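How I Set a Simple Fruit Basket Table (and Keep the Cloth From Driving Me Nuts)

I've been doing the same centerpiece every September since we moved to the house on Tovingate, and people still ask me how it's done, which cracks me up a little because it's a basket, some fake fruit and a white cloth. But okay! There are a few things I do in a certain order, so let me write them down once and then I can just send my sister-in-law the link.

What you need: a white cloth big enough for your table, a wicker basket, artificial fruit (I like tangerines best), and an iron if you're that kind of person.

Start with the cloth

Put the cloth on first, with nothing else on the table. Shake it out, let it drop, then smooth from the middle toward the edges with flat hands. If you pull from the corners you get those long diagonal lines that never quite lie down again. For a stubborn crease, mist it lightly with water, press it with your palm and go make coffee. I tried ironing right on the table one year (over a towel, I'm not a monster) and it worked fine, but my friend Albane said the varnish underneath looked cloudy afterward, so do that at your own risk. 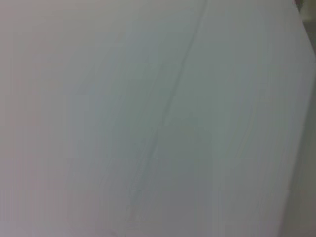 Very close up, mostly pale off-white and gray, with one thin wavy line.

A few soft wrinkles are fine, by the way. I used to fuss over every single one and then dinner would be late.

Pick the basket

Go dark. I had a honey-colored one for years and it just sort of vanished against white, but a deep brown weave really shows up. Rectangular with rounded corners is my favorite shape, and I look for a thick twisted rim because the cheap thin ones start poking out little ends and catch on the cloth. Mine live on top of the fridge, so I wipe them with a barely damp rag before they go anywhere near a table.

Set it on a diagonal. Straight across looks like a bread basket at a diner!
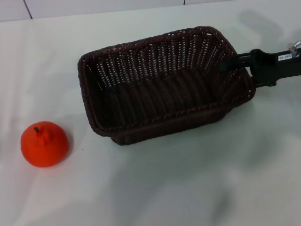

Now the fruit, and please go slow with it. Put one tangerine down by itself first, off to the left with some bare cloth between it and the basket, and step back to the doorway. That one piece tells you how much orange you want. If it already looks cheerful, you won't need a full basket. I own 10 tangerines and usually stop at four.

Turn them so the stem ends don't all point the same way, and tuck one against the rim. Foam fruit dents, so don't jam it in. For dust, use a dry paintbrush around the stem where the little creases are.

Bethel puts walnuts in the gaps and it's very pretty, though her kids eat the filling before lunch. I'm trying it with pine cones next.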